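Casual Sorter and Steamer, Pre-loved Knitwear
Brurkska Clothing Exchange
Part-time, 2 positions
Posted 4/25/24

Brurkska buys, cleans and resells second-hand knitwear through our shop and online store. We are looking for two people to join the back room team from the start of the winter season. The work suits someone who likes a steady routine and doesn't mind being on their feet.

What the job involves

You will open incoming bags, check each garment for holes, stains, pilling and stretched necklines, and sort it into one of our grades. Good pieces are steamed, measured and tagged. Pieces that need mending go to Oyelaran Alterations, who collect from our back door. Anything past wearing is bundled for felting or rags. In February we took in 1,859 garments, and most of them were jumpers and cardigans.

You will also write short listings for the online store. A listing gives the fibre, colour, size on the label, measured size and any faults. Customers return things when the colour in the listing is wrong, so we ask for care here.

What we are looking for

Experience in a laundry, op shop or clothing store is helpful but not required -- we will train you. You need to be able to lift bags of up to 15 kg, use a computer for basic data entry, and tell wool from acrylic by the end of your first month. Please note that the room gets dusty and there is a lot of wool. It may not suit people with allergies.

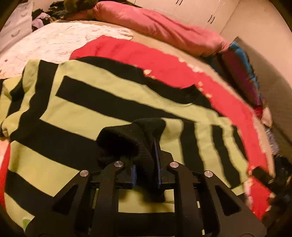
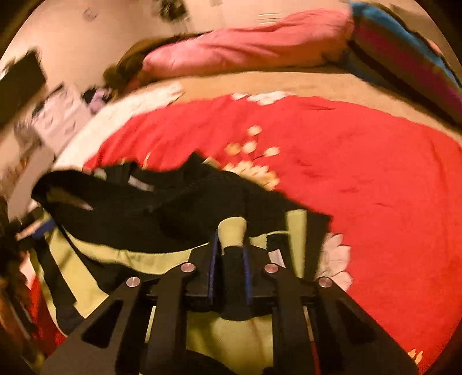

Short-listed applicants will be asked to do a paid trial shift of four hours at our Veditz Street workroom. You will be given a mixed bag to grade and three listings to write. Stripes trip people up more than anything else, and a jumper like the yellow-green and black one in the first photo should be listed with both colours, the lighter one first. "Green striped" on its own is not enough for our search filters. Spelling counts a little, and speed does not count at all.

Pay and hours

Casual award rate with super, shifts of four or six hours, mornings preferred. Staff get 50 per cent off anything in the shop and first look at the mending pile. Druvia, the app we use for rosters, works on any recent phone.

To apply, send a resume and a few lines on why you want the job to the shop email, or drop them at the counter. Put "Sorter" in the subject line. We will reply to everyone who applies.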